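September, past eleven at night, kitchen table

Spent the evening on the budget again. Abelardo Yupanqui wants the equipment plan through 2030 by the end of the month, and he wants it on one page, which tells me how closely he plans to read it. I have 13 lines on it so far. Four are things we need, and the rest are things we'd have to buy so the first four would work.

The big question is still whether we get another arm for the flower bench or put the money into what we have. Grekness sent a quote that looks very reasonable until page three, where the stand, the cables and the training day turn up like relatives at a wedding. Drorusby came in higher but includes everything except shipping – and shipping, I learned on the phone, is "handled separately." Everything in my life is handled separately.

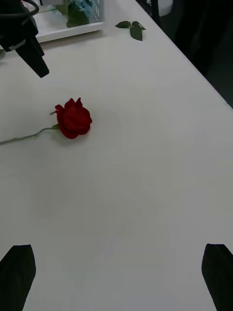
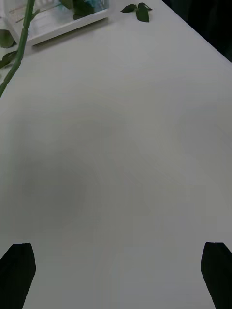
Fingers are what I keep coming back to. Rornano sells a soft set that clips on, and I could afford two pairs this year without asking anyone. The black ones with the angled tips are fine for anything with a stiff stem, but I don't love them near a bloom as tightly packed as that red rose, and I put down a line for soft tips before I'd put down one for coffee. I also wrote in a bigger tray, then crossed it out, then wrote it in again under "misc." Leaves end up on the table next to the tray and I refuse to believe a bigger tray is the answer, but it costs less than my time spent thinking about it.

Stems: 200 a month, I'm guessing, if we run the way Abelardo says we will. We have never run the way Abelardo says we will. I put down 200 anyway and added 15 percent to the total for surprises, then moved the 15 percent into the stems line so it wouldn't get cut first.

Stamatopoulos called back about the service contract. Three years, pay up front, no parts. I asked what was left once you took out the parts and he said "peace of mind." Wrote that down with a dollar figure next to it and stared at it for a while.

Tomorrow: ask Grekness to requote without the stand. Measure the old stand. Find the old stand.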